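Chapter 2
Looking After Rainwater

Friday, April 25, 2025
By the Kenesbridge Course Team

Water that falls on a roof has already been delivered to the point of use, yet in most towns it is sent straight to the drain. This chapter considers how rainwater may be collected, kept and shared out in a small garden or on an allotment. It builds on the account of soils in Chapter 1, and students should be familiar with the terms "field capacity" and "wilting point" before they begin.

By the end of the chapter, students should be able to estimate the yield of a simple roof, choose a suitable store for it, and set out a watering plan for a dry month. The arithmetic is elementary, but it must be done with care. An error made when measuring the roof is carried through every later figure.

2.1 Why collect rainwater?

Mains water is treated to a standard fit for drinking. Most garden plants have no need of that standard, and some, including heathers and camellias, grow poorly where the supply is hard. Rainwater is naturally soft and slightly acid. It also tends to be closer to the temperature of the air, which matters when seedlings are watered in early spring.

There is a public benefit as well. In the parish of Nusberg, where the drains are old and narrow, heavy rain in October regularly brings surface water on to the lower road. Each roof that holds back part of a storm reduces the load on the drains at the moment when they are least able to bear it.

2.2 Vessels for carrying and storing

A distinction is drawn throughout this book between a store, which remains in one place, and a carrier, which is filled from it. The commonest store is the water butt. The commonest carrier is the bucket, and plastic has largely replaced zinc for this purpose on account of its weight and price. Where several growers share one store, buckets of different colours allow each plot to keep its own.
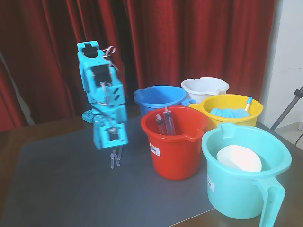
2.3 Estimating the yield of a roof

The yield depends on the plan area of the roof, the depth of rain, and the share of that rain lost to splash and evaporation. The plan area is the area of ground the roof covers, and it is smaller than the area of the sloping tiles. One millimetre of rain on one square metre of plan area gives one litre of water before losses.

The Guerreiro allotments, to which we return in the exercises, drain a single shed roof into a butt holding 500 litres. In an ordinary spring the butt is kept nearly full. In a dry summer it must be rationed, and the method for doing so is given at the end of the chapter.

2.4 Moving water over short distances

Clear plastic tube is useful in small watering systems, as the grower can see whether water or air is standing in it. It should be kept out of strong sunlight when it is to hold water for long periods, for light encourages the growth of algae. Lengths should be rinsed and drained before they are put away for the winter. 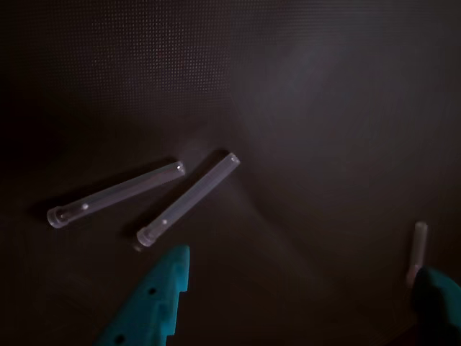 2.5 Keeping the store clean

Leaves and moss are the chief causes of foul water. A mesh over the inlet will exclude most of them, provided that it is cleared after every storm. The store itself should be emptied and scrubbed once a year, and a close-fitting lid kept on it at all other times, both to shut out light and for the safety of children.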